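Sorting the odds and ends, at last!

17th March

I have finally started on the small stuff, and I'm enjoying it far more than is reasonable. You may remember I moved two tables together back in September so I'd have one long surface to sort on (best thing I've done in this room). Since then it has mostly collected post. Well, no more!

My method is very simple. Everything small comes out of the drawers and on to the near table. If it belongs with something else, the two go into the same case. If I can't say what it is after 60 seconds, it goes in the Toledo tin, which came home from a holiday full of marzipan and has been useful ever since.

I've grown very fond of cases with a hinged lid. You can stand the lid up while you fill the tray, and you never have to go hunting for it afterwards — I lost so many loose lids in the old system. Bigger, flatter things go in first, then the little ones get tucked in beside them.

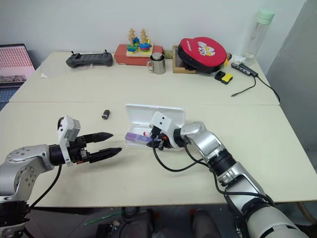 Next up are the cables, which I've been putting off. I'd like each one coiled with its own tie and a paper tag, and I've cleared 9 hooks on the back of the door for the ones I use every week. The long ones can have the bottom drawer. I can't wait to get going on it — more at the weekend, with any luck!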